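Speaker notes — "Pack It Like You Mean It"
Back-to-school talk, parents' evening, Shabalala hall. Start at 6:30, doors at 6.

OPENING (stay standing, no slides yet)

Hi everybody, I'm Ibrahim Nnaji, and I love backpacks. I really do! I have spent three school years looking into other people's bags (with permission) and I still get excited when somebody unzips one in front of me.

Ask for hands: who has found a banana in the bottom of a school bag? Keep hands up if it was your own bag. Wait for the laugh, then move on, because this part always runs long.

Tell the Grastberg story. Sixth grader, sweet kid, bag so heavy she leaned forward to walk to the bus. We emptied it onto the gym floor together. Two library books from the spring before, a full bottle of glue, a rock collection. A rock collection! She kept four rocks and took the rest home, and she walked out of there like a different person.

WHERE THE NUMBERS COME FROM (slide 2)

We run a bag check at the start of each term. So far that's 2,751 bags, and 1,843 of them had something in them that the owner didn't know was there. Let that sit for a second. Then say: that includes mine, the first year. It was a TV remote.

Don't read the whole table out. Point to the bottom row and keep going.

THE EMPTYING (slide 3)

Everything out. Turn the bag upside down over a table or an old sheet and shake it. Kids adore this bit, so let them do the shaking.

Sort by when you need it. Today, this week, somewhere else. The "somewhere else" pile will be the biggest and you should feel great about that.

Pockets last. People forget the flat one against the back, and it's where the permission slips live. I once pulled out a slip for a trip to Zondia that had left without the kid — he'd had it signed and everything.

If someone asks about washing: check the tag first, and let it dry all the way open. Save longer answers for the break.

PACKING IT BACK (slide 4, go slow here)

Heavy and flat goes against your back. Laptop, the big math book, the binder. Then the medium stuff. Then the lunch, standing up, and please, a lid that closes!

Something bright inside helps more than you'd think. A dark bag is a cave. You stick your arm in up to the elbow and feel around for your keys like you're fishing. Put the small things in one loud pouch and you'll spot it the second the bag opens.
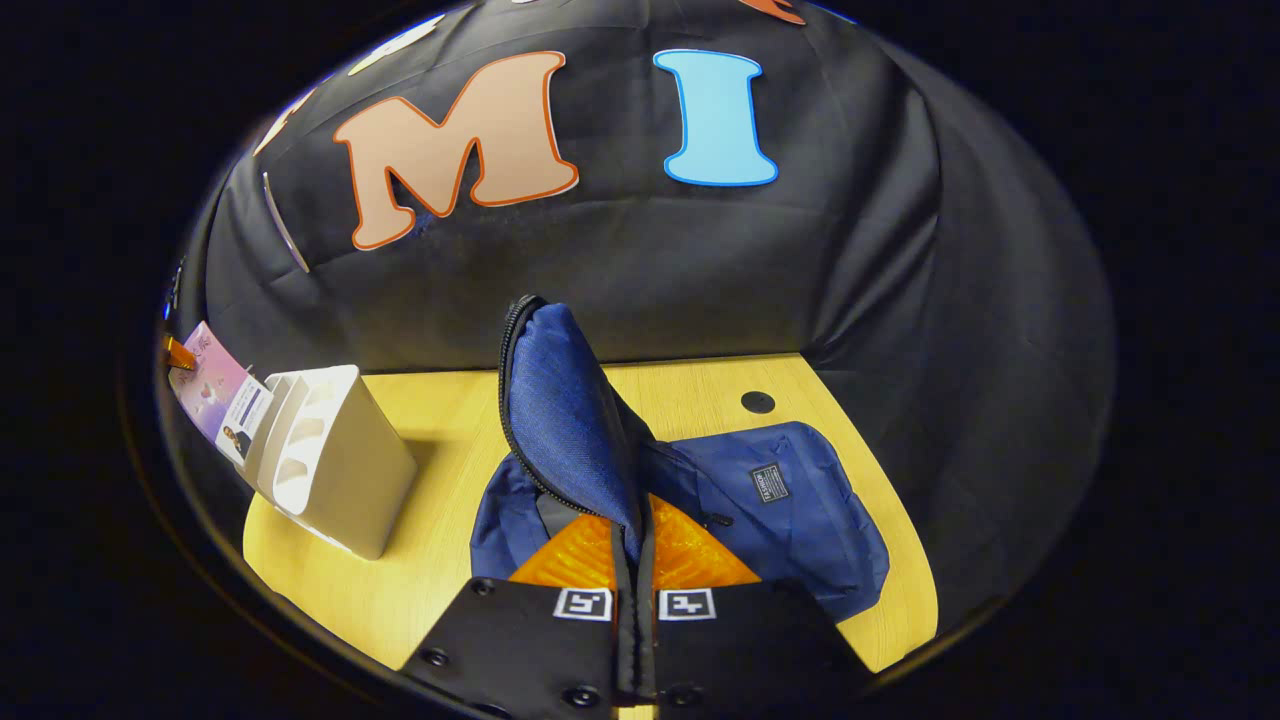

Same goes for the little loose papers — club cards, leaflets, the thing from the dentist. They belong in a holder at home, on the desk where the bag gets packed, so they don't ride around all year getting soft at the corners. Mine sits by the front door and I go through it when I'm waiting for the kettle.

Flutitz question will come up (they handed out those free drawstring bags at the fair). They're fine for gym shoes. I wouldn't put books in one, the cords dig in.

TRY IT TOGETHER (15 minutes)

Pairs. One person packs, one person watches and says nothing, which is so hard, I know. Then swap. I have 65 index cards for people to write down the strangest thing they found. Collect them in the blue box by the stage and read a few out, no names.

Walk around during this. Crouch down next to the kids, they have the best finds and they want to show you.

If we're behind, skip the swap and go straight to the cards.

LAST SLIDE

Pick a time for the weekly empty-out and put it on the fridge. Ours is right after dinner, with music on, and my youngest picks the song.

Questions until 7:45. Remind people to check under the chairs for pencil cases, and stack the chairs along the window side.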